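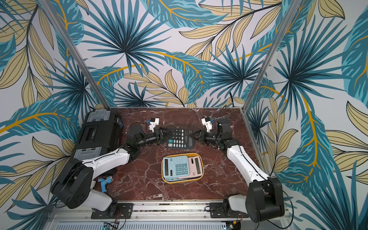

How many demos per task before the first training run?

Start with 40 clean ones, train, and look at where the policy fails. Then record more from those starting positions only.

Yu-na Yeo
Depends on the task. Our bimanual pick-and-place was flat after 900 episodes – the next 1000 bought nothing until we varied the object poses.

dreritz_k
63 worked for me. Single arm though.

Yu-na Yeo
Also drop any episode where the operator pauses. The policy learns the pause.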